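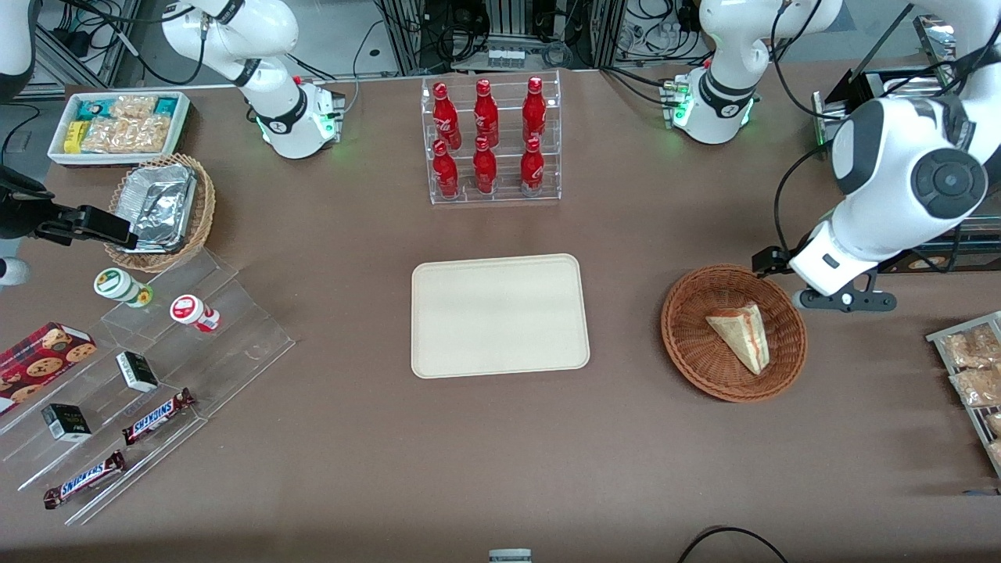
Dresbridge Automation Forum > Good practice > Food handling with two-arm cells

mulis_bench wrote on 18/09/2024:
Hello all, and sorry in advance for the length. I've been asked to write the house rules for our snack tray cell at Enow (two arms, one shared tray in the middle, the usual packets, bars and bottles round the outside) and I'd love some opinions before it goes on the wall. The draft says only one gripper over the tray at any time, both arms parked before anyone restocks, and a full stop if a wrapper tears. Have I been too strict?

Ponsfordian wrote:
Not too strict at all, I'd go further! Parked isn't enough for restocking. We isolate the power and hang a tag, every time, even for one bottle. It's a nuisance, I know, but people do get used to it.

kettle_and_cobot wrote:
I'll gently disagree with Ponsfordian there – if you make folk isolate for every bottle they'll start leaning in without telling anyone. A properly rated protective stop with a reset outside reach did us fine on the Pons line, once the risk assessment backed it up.

Ponsfordian wrote:
Fair, if it's rated. Plenty of "pause" buttons aren't.

mulis_bench wrote:
Ours is rated, I checked the paperwork this morning. What about sandwiches? I've got them on rule 7, separate grip force from the boxed things.

kettle_and_cobot wrote:
Keep that one. And add a line on cables while you're there – ours says nothing loose on the tabletop within reach of either arm.

mulis_bench wrote:
Lovely, that'll be rule 8. Revised draft up by November, I hope!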